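Udivia Lerkitz Two-Arm Tabletop Cell
Equipment and Care Page

Location: Lisau Building, ground floor
Page maintained by: Noura Mahasneh
Last revised: 4 December 2025

Overview

The Lerkitz cell is a tabletop enclosure with two arms mounted on a shared aluminum rail along the front edge. It is available to staff and registered students who have completed the Udivia safety introduction. Users are expected to leave the cell in the condition set out on this page.

Mounting

Each arm stands on its own black bracket, bolted to the rail. The brackets are set at the positions marked in the Kramer binder and must not be moved without approval. A bracket that has shifted will put both arms out of register, and the calibration routine must then be repeated in full. Mounting bolts are checked at intervals of 200 operating hours.

Cable routing

The cable of each arm is led over the shoulder in an open loop, with enough slack for the arm to reach the middle of the table. Cables are not to be pulled tight against the links. Before power is applied, the user shall move each arm by hand through its working range and confirm that the loop does not catch on the gripper or on any item placed on the table. 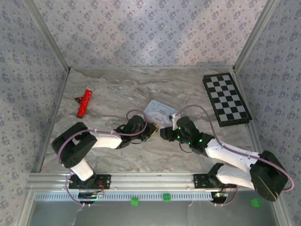 Noura Mahasneh asks that users leave more slack over the shoulder than they think they need, and that they check the loop again after any change to the wrist. Most of the cable faults entered in the log in November, she writes, began with a loop that had been shortened to look tidy.

Fingertips

Gripper fingertips are wear parts. They are inspected before each session and replaced in pairs when the gripping face is scored or rounded. The procedure is as follows:

1. Park both arms and switch off power at the wall.
2. Remove the worn tip and wipe the seat with a dry cloth.
3. Fit the new tip and tighten the screw by hand. Do not use a powered driver.
4. Restore power and bring the two grippers slowly toward each other above the middle of the table. The tips should meet at the same height.
5. Enter the change in the log, with initials.

A difference in height at step 4 normally points to a tip that is not fully seated – remove it and begin again at step 2. 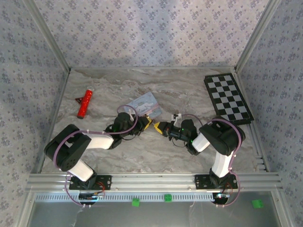

Cleaning

The tabletop and walls are wiped with a slightly damp cloth. Spray cleaners are not permitted inside the enclosure. The slotted strip below the rail is cleaned with a soft brush, and the exposed boards and wiring under the brackets are not to be touched during cleaning.

Spare parts and faults

Fingertips, cable ties and bracket bolts are kept in drawer 68. Shoulder and wrist assemblies are not opened on site. Faults are reported on the form in the Kramer binder, and the cell remains switched off until the entry has been signed.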